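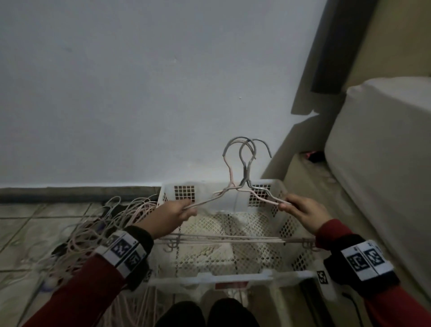

lullura_lou
Storage for empty hangers, round 2. Last time I asked, in June, I was told to hang them all on a spare rail, which is fine advice for people who own a spare rail. So now they live in a white plastic laundry basket, bars running side to side, and I pull them out a pair at a time by the bottom wire. They're the thin coated kind, pinkish beige, a color I have never seen on anything I wanted. Better ideas?

janjua630
Throw them out. Wire hangers give every shirt shoulder horns.

Vinh Kiều
Coated ones are OK for shirts. I wouldn't trust one with a coat. The trouble is the basket. Holes all over it, and a hook will find every one. Use a cardboard box.

janjua630
A box. For the hangers he should throw out.

lullura_lou
She. And I had a box. The bottom surrendered on the stairs.

tuvham_attic
Basket is fine if you sort first. Tip the lot on the floor, one kind per pile, then put back only the wire ones with all the hooks in the middle. Tie every bundle with a strip of old T-shirt. Mine have survived two moves and a divorce.
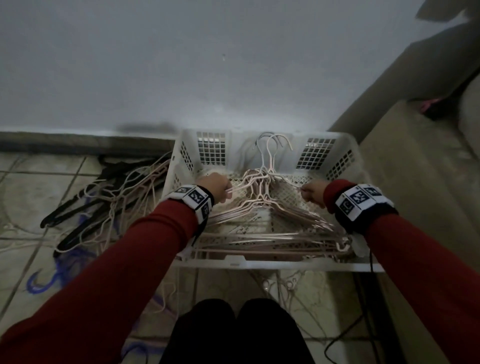

The fat plastic ones go somewhere else entirely. Mix them with wire and you get a sort of nest, and you'll be late for work.

janjua630
I timed myself untangling a nest once. 900 seconds. Then I threw them out.

Vinh Kiều
You timed it?

janjua630
I was making a point to my wife.

lullura_lou
Tried the T-shirt ties. Good so far, though I disagree about hooks in the middle - I'd like them at one end, so I can carry a bundle like a bag.

tuvham_attic
Then they slide. Do it your way and report back.

Vinh Kiều
Still say box. Get one with a double bottom.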